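Tridoren Gripper Comparison – Laundry Set

README, last updated August 18, 2026

Summary

This release holds recordings of teleoperated laundry tasks, made to compare two sets of fingers on the same two-finger gripper. One set is tapered with a pointed tip and a slot along its length. The other is wide and flat. Arm, actuator and controller settings are the same for both, so the fingers are the only hardware change between runs.

There are 216 episodes in total. Each one is stored in its own folder with head camera video, joint positions, gripper opening and motor current. Video and joint data share one clock.

Tasks

basket_pick: take a soft item out of a small basket on the floor
basket_place: put a soft item into the basket
door_open: pull open the door of a front-loading washer
load: move items from the basket into the drum

Items are plush toys, hand towels and socks. The basket has perforated sides, and thin fingertips can catch in the holes if the operator comes in too close to the wall. We kept those episodes and tagged them "snag" in the notes column. 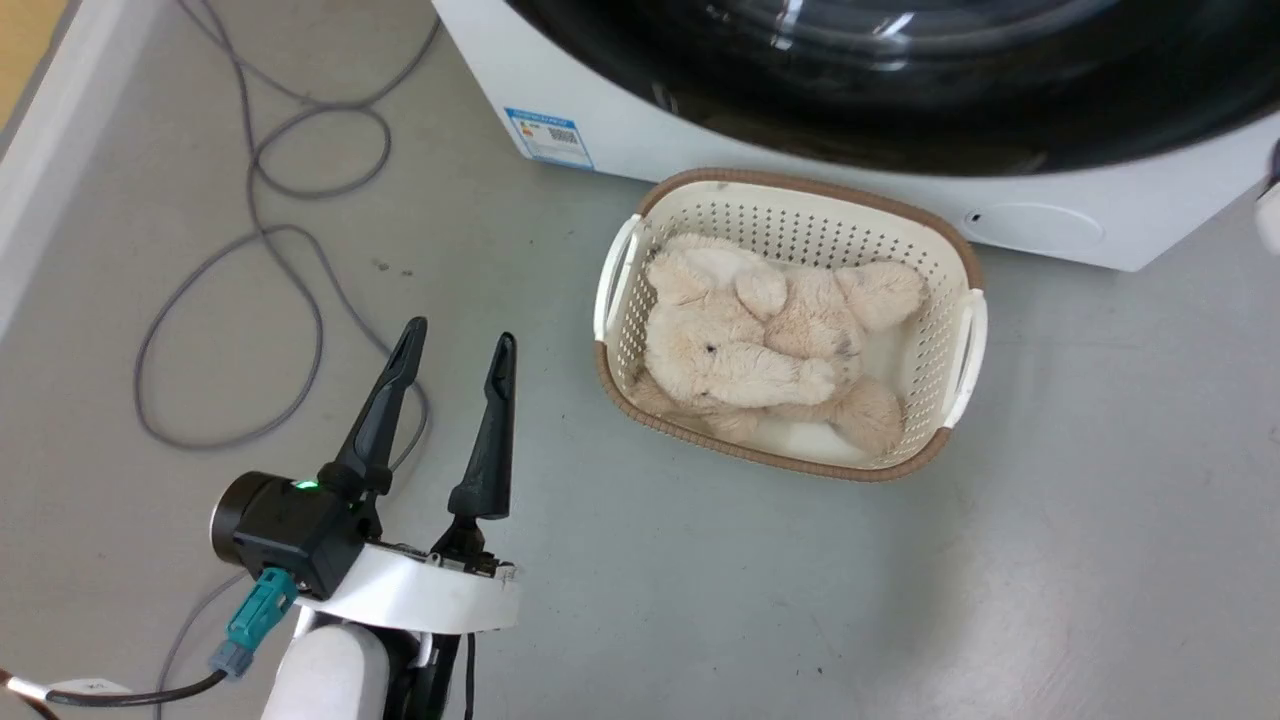 Operators were told to start each pick with the fingers fully open and to close at one fixed speed. Stefaniia Bondarchuk and Finn Kasten did all of the driving. They switched finger sets every 10 episodes, so neither set got all the early practice runs.

Labels

Every episode has a result field: success, partial or fail. A pick counts as partial if the item left the basket but was dropped before the goal. Benedikt Wendt labeled everything from video, and Jörg Pfeiffer labeled 70 episodes a second time. Where they disagreed, both labels are in labels.csv.

Known problems

Gripper opening drifts a little over long sessions. We rezeroed it between blocks – see zero_log.txt for the offsets.
In about 30 episodes the motor current has short gaps. They are marked as empty, not filled in.
Floor cables move between sessions. Do not use the background to line up episodes.
The door task was only run with the tapered fingers. The flat ones did not fit behind the door edge.

Files

episodes/
labels.csv
zero_log.txt
fingers/ (print files for both sets)

Contact

Loukia Ververidis maintains the set. Please include the episode folder name when you report a bad file.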